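Storage notes: the low cabinet and the blue binders

8 February 2023

The Clerkville office moved to paper archiving by project number last August, and the low cabinet beside the desks has been the holding area ever since. Its purpose was short-term storage for anything closed within the current year. In practice it took whatever did not fit elsewhere. I measured it properly this week, and the results go here so I can find them again.

The usable height of the lower compartment is 652 mm with the shelf at its present setting. A standard A4 lever arch file is a little under 320 mm tall, so one row standing upright leaves a large gap above it. Two rows stacked would fit on paper, but the weight sits badly and the upper row slides. The clear width between the side panels is 579 mm. At 80 mm per spine that gives seven files in a row, with 19 mm left over. I would treat seven as the limit. Files that have to be pulled out with force lose their finger rings sooner or later.

The shelf is the weak point. Binders stored flat on it are easy to put in and hard to identify, particularly toward the back. A spine label helps only if the spine faces the door, and a binder lying flat also uses up shelf area that would hold several standing ones. The Pinto folders were kept flat for months, and I had to lift out two to read the label on a third.

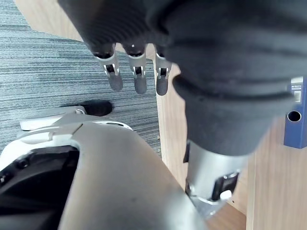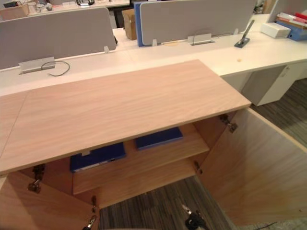
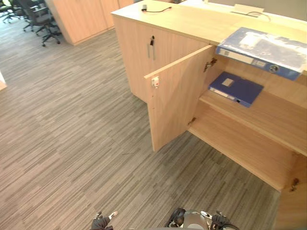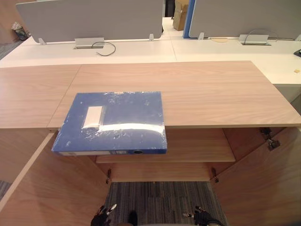
For the new layout I considered moving the shelf up one set of pin holes. The pins are the usual 5 mm type and the holes are spaced at 32 mm, so the adjustment is quick. The upper compartment then becomes too low for upright files and is good only for flat items: blank dividers, label sheets, the hole punch. That suits me. The working files go below, upright, spines out.

Labels are the next item. I had been using the Kuvitz inserts, which are 2 mm too wide for the label pockets on our binders and curl at the edge when pushed in. Trimming them is tedious. The Murnitz ones drop in without trimming and the print does not smear, although the sheet has to be fed by hand in our printer or the second row comes out low. The format I have settled on is project number first, then the short name, then the year, all on one line. The previous format put the year first, and sorting by year turned out to be of no use, as requests always come in by project number.

New binders arrive in plastic film. My rule from now on is that the film comes off before a binder gets a number. Film left on makes the files slip against each other in a row, and the label reads poorly through it under the ceiling lights.

Doors: the hinges are the concealed cup type with three adjustment screws. The right door had dropped by roughly 3 mm and was rubbing along the bottom. Turning the side screw moved it sideways only. The height is set at the mounting plate, where both fixing screws have to be loosened first and the door held up while they are tightened again. Ten minutes with a hand screwdriver. I would not use a powered one on chipboard, as the holes strip easily and then need filling.

Leave clearance for both doors when placing a chair or a waste bin nearby. With the doors partly open the inner corners of the compartment are awkward to reach, and files get put back at an angle.

Still open: whether to keep the cabinet locked. Locking it means a key log, and I do not want to run a key log for seven binders. The Pinto files contain supplier prices, so they may go to the locked unit down the hall, which would free three places in the row. I need to check the depth of that unit first. The older Kuvitz order forms can be scanned and shredded once the retention date has passed.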